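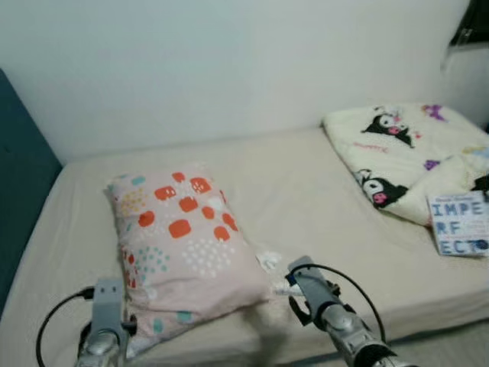
A single bed with a smooth beige fitted sheet.

Household Tips for the Campaign Season
By Illia Semeniuk

When somebody in the family runs for the town council, the house becomes an office. I learned this when my wife's cousin, Kenna Yule, asked if she may keep "a few things" at our place until the vote. The few things were yard signs, leaflets, paint, a coffee urn and two campaign workers who slept at us. I write down what helped us, and also some advice which other people in Putow gave me. You can use it for any party.

Yard signs

Do not lay printed signs flat one on another directly after rain. The print of one sign sticks to the back of the next one and comes off in pieces. Stand them in the bathtub, like plates in a rack, and let them dry overnight. In the morning wipe the lower edge, where the mud collects, with warm water and a drop of dish soap. Do not use alcohol or glass cleaner, the cheaper inks dissolve in it.

The wire legs are a separate problem. They scratch floors and catch in sleeves. Tie them with strips cut from an old bicycle tube and keep them in a tall bucket with the points down. If they begin to rust, rub them with steel wool and then with a cloth with a little cooking oil. A rusty leg leaves a brown mark on a light carpet, and for this mark I have found no cure except to move the armchair.

Folding leaflets

Two folds make three panels. Fold one leaflet with care, measure it, and use it as a pattern for the others. A fingernail gets sore soon, so press the fold with the back of a spoon. Eilidh Pollock, who folded more paper than all of us, prefers a wooden clothespin, because metal can leave gray lines on white paper.

Put the finished leaflets in bundles of 90 with a paper band. A rubber band bends the edges. Keep the bundles away from the kitchen, paper takes the smell of onions very quickly and the voter will notice it.

Ink and marker on the table

Permanent marker on a varnished table: draw over the stain with a dry-erase marker, wait a few seconds, and wipe both away with a soft cloth. Repeat if a shadow remains. On raw wood it does not work and you must sand.

Ballpoint pen on a shirt: put a paper towel under the stain and dab from above with rubbing alcohol. Change the towel often. Wash in cold water. Never put the shirt in the dryer before you are certain that the stain is gone, the heat fixes it there.

Tape on walls and doors

We had a map of the precincts on the dining room wall, held by packing tape. Please do not do it. If you did it already, warm the tape with a hair dryer on the low setting and pull it slowly, back along itself and not straight toward you. The glue which stays can be rubbed off with a little vegetable oil, and after this wash the place with soap, otherwise the next paint will not hold.

For the second map we used a large piece of cardboard leaned against the wall. Pins go in easily, and when visitors come you can turn it around. Elspeth Skinner reminded me that the names and addresses of voters should not hang where every guest can read them. She was right and I was a little ashamed.

Soup for the evening

People who walk from door to door come back cold and they do not come at the same time. A stew suffers when it stands, but lentil soup can wait. For 14 bowls I take 3 pounds of brown lentils, which is too much, but the rest freezes well. Add the salt at the end. Keep the pot on the lowest heat with the lid closed, and put a cup of hot water beside it for whoever finds it too thick.

Coffee urn: fill it with equal parts of white vinegar and water, run it, let it stand for one hour, then run clean water through it twice. If you still smell vinegar, run it once more. Ours was borrowed from the Zacharias hall and I think it had not been cleaned since the previous election.

Buttons and pins

A campaign button leaves a hole in a thin sweater. Put a small square of felt behind the cloth before you close the pin. For a hole which is already there, turn the sweater inside out, steam it with the iron held just above, and move the threads with your fingertips.

Stop the telephone from ruling the house

Choose one room without campaign calls. In our house it is the bedroom. Arnout Claeys, who was our guest and also the one who called most, accepted the rule after a difficult Sunday breakfast. We also put a basket near the door for flyers from all sides, including the opponents. When the basket is full, it goes to recycling, and no one has to discuss it.

After the vote

Take down the signs quickly. In many towns there is a rule for this, so ask at the town office how many days you have. Plastic signs with open channels inside make good shelf liners for the garage, printed side down. They cut easily with a sharp utility knife along the channel, less easily across. Shred the lists with addresses. The paper strips are good for packing glasses, but I would not give them to the neighbor's rabbit.

Leftover leaflets with a blank back are shopping lists in our kitchen still today. My wife writes on them "milk, eggs" and on the other side Kenna is promising better sidewalks on Tridell Street.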